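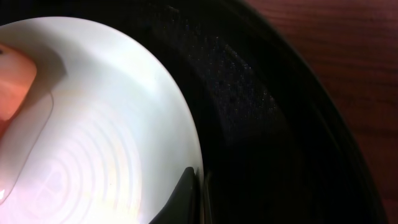 *White dish, close view.*

## Skerstead Table Oil, clear satin

Item 2029. Supplied in a 1,000 mL can by Unbridge.

Skerstead is a clear oil and wax finish for indoor dining tables, sideboards and shelves. It soaks into bare wood and leaves a thin satin layer that can be repaired in spots. It is not suited to painted or lacquered surfaces.

### Use

- Sand the surface and remove all dust.
- Stir the can. Do not shake.
- Wipe on a thin coat along the grain. Remove excess with a lint-free cloth.
- Apply two coats, five hours apart.

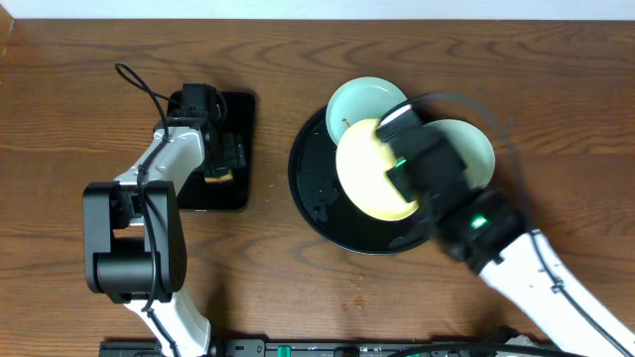
The clear grade contains no pigment, but it deepens the natural tone of most woods. Test it first on the underside of the top. On a reddish-brown surface with dark wavy grain lines, such as this tabletop, the dark lines will show any sanding scratches that run across them, so the last pass should follow the grain. Pale woods change less. For a tinted finish, see the Iyer series.

### Care

Wipe up spills and clean with a damp cloth. Place a cloth or felt pad under unglazed dishes. Lay used rags flat outdoors to dry, as oily rags can catch fire if left in a pile. 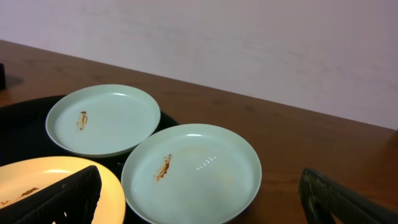 *Black tray and dishes on a brown wooden table.*

The former Zestolik wax can be used over this product once it has cured. Data sheet prepared by Aurelio Llorente, revised February 22, 2018.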